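Search tips Go

Storing and handling skin care at home

Most creams and serums are spoiled by heat, light and air long before the date on the box. The notes below apply to ordinary water-based products kept in a bathroom or bedroom.

Position. A bathroom shelf above a radiator is the worst place in the house. Use a closed cupboard on an inside wall. In August, move vitamin C serums to the door of the fridge. Do not freeze them. Clay masks and oils stay at room temperature.

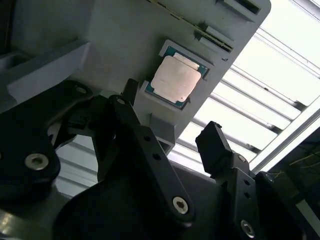

Processor seated in its square recess.

Opening dates. Write the month of opening on the base of the jar with a fine permanent marker. The open-jar symbol gives the life in months. For a serum in a dropper bottle I work to a shorter limit of 13 weeks — colour is the better guide, and a vitamin C serum that has turned dark orange should go in the bin.

Jars. Take cream out with a small spatula. Wash it in hot water and washing-up liquid, then dry it fully before it goes back in the drawer. The Avlow spatulas are plain steel and survive the dishwasher. Wipe the thread of the jar before closing, as dried cream stops the lid from sealing. 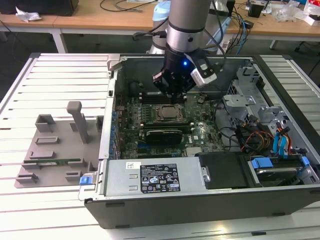
Open tower on the slatted bench, arm over the memory slots.

Pump bottles. When the pump draws only air, stand the bottle upside down in a mug overnight. An 80 ml Lacson bottle gave me another 14 uses this way. Do not add water to thin what is left. It dilutes the preservative.

Brushes and cloths. Wash face cloths after each use and foundation brushes every Thursday, or any other fixed day. Keep the water below the metal collar and dry brushes flat on a towel. Drying them upright lets water run into the glue. 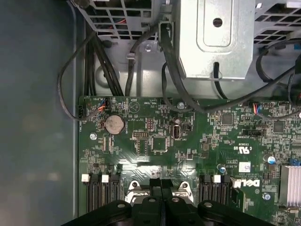 Dell motherboard in its chassis, drive cage at the top.

Patch tests. Test one new product at a time, on the inner arm, once a day for several days. Keep a note of the name and the result. Stop if the skin stings or swells.

32 comments 14 shares

We use cookies to remember your settings. Accept Manage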